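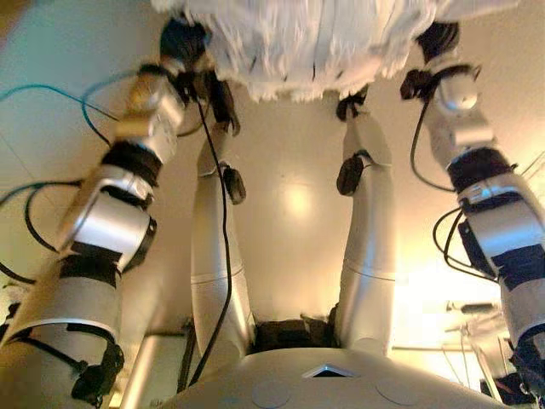

## The Night Shift at Prustulari

I'd been looking after the Varkine for two months when the left wrist started to click.

It wasn't a loud click. You had to turn off the fan and stand right up against the elbow to hear it, and even then the building would sigh or a truck would go by and you'd lose it again. But I heard it, and once you've heard a click you're stuck with it. I heard it in the shower. I heard it in the cereal.

The hour counter said 1,852. The book from Varkine says to grease the wrists every 400 hours, and whoever had the job before me had written "done" next to every line in the same blue pen, in the same slanting hand, and I had my doubts. (You would too! The dots on the i's all leaned the same way, like they'd been written in one go over a sandwich.)

So I stayed late. I liked Prustulari late. It's an old showroom on the Sultia side of the canal, and after eight it's just you and the vending machine and the Varkine with its arms down, looking like it's waiting for a bus.

I parked it, killed the power, bled off the brakes and took the cuff off the left wrist. Four screws, then a clip that you have to swear at. The grease inside had gone the color of coffee and the thickness of fudge. I scooped it out with a popsicle stick, wiped everything down twice, and packed in the new stuff from the Horobets tube, the green one, which smells like crayons. Then I did the right wrist as well, so they'd match. I can't leave a thing lopsided.

After that came the cables, and the cables are the real job. You can grease all you want, but if a loop is too short the arm tugs at itself on a high reach, and if it's too long it catches on something. I retied the left side three times. The third time I left a bit more slack at the elbow and told myself that was the one.

Then you have to try it on something. The book says to use the foam block, but the foam block never caught a bad wrist in its life. It's too polite. What you want is something floppy, with strands, something that drags and swings and gets between the fingers. I had my grandmother's white shaggy thing for exactly that. We never agreed in my family on whether it was a blanket or a very ambitious pillow cover. It had lived on the back of her chair for as long as I'd been alive, and when we cleared the house I took the two of them, chair and all, and they ended up at work because my apartment has stairs.

I powered up. I stood by the stop button with my ear stuck out like an idiot.

Up went the arms. Both hands got hold of it, and it swung and shed a little, and I listened so hard my jaw hurt.

No click.

I ran it again. Lift, hold, lower, let go. Still nothing, just the hum of the elbows and that dry swish I'd known since I was four.

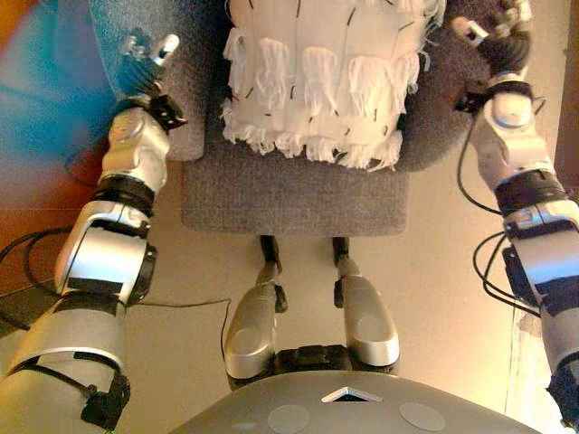
I should have gone home then. It was past ten and I had a new set of wrist seals to order, 3,000 in whatever the Varkine people charge in, which I was going to have to explain to someone in the morning. But I sat down on the toolbox and let it go around once more – lift, hold, lower, let go – and the hands opened, and for a second it looked so much like somebody straightening up before company came that I said "leave it, it's fine," out loud, which is what I always used to say to her.

It didn't leave it, of course. It had another cycle to go.

I wrote the date in the book, and the hours, and under "left wrist" I wrote "cleaned, regreased, quiet," and the same for the right. I used a black pen. Then I went to see if the vending machine had any of the peanut ones left.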